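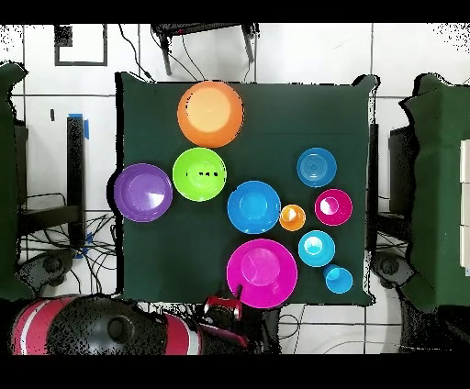

Full plastic set on the green cloth, from overhead. Big magenta bowl at the front.

1/ Sorting out the plastic tableware for the kitchen at Prirnamholm. Mixed bowls, a flat orange plate and a couple of cups, bought over several years as Brosico and Prutero lots. The colours never matched and I've stopped minding.

2/ Stacking goes by rim diameter. Depth matters less. Largest bowl at the bottom, and the orange plate goes under the lot. A bowl sitting on a flat plate stays level in the cupboard.
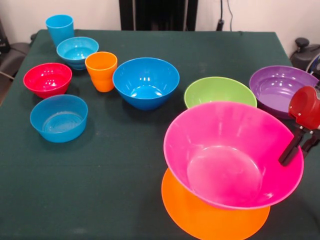
3/ CUPS
Cups stay out of the bowl stack. They're too tall for their width and anything placed on top will rock. Ours go on the 18 cm shelf, upside down.

4/ Purple nests in magenta with very little rim left over. Orange below that makes a stable three.

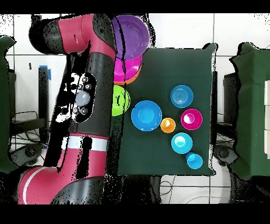

The blues need more care. Several are close in width but differ in wall angle, and straight-sided ones jam if you press them together. Set them in, don't push.

5/ Shelf clearance is 20 cm. I leave 3 cm free at the top so a stack can be lifted out without tilting. Labels are done on the Ki label maker, July batch.

6/ Lime green goes in last. It's the one used most, so it sits where a hand reaches first.

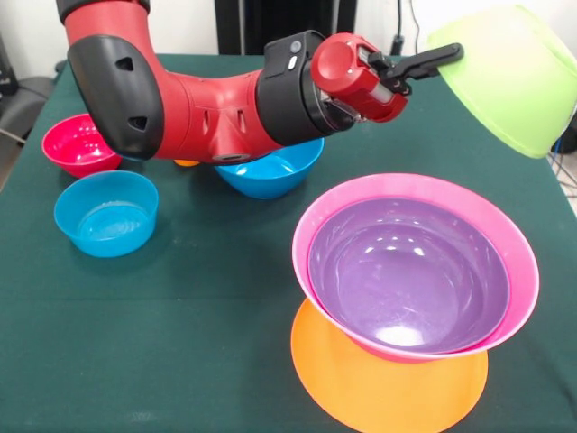 Purple inside pink, lime green bowl up off the table.

7/ Next job is the lids. There are 7 and I can match four.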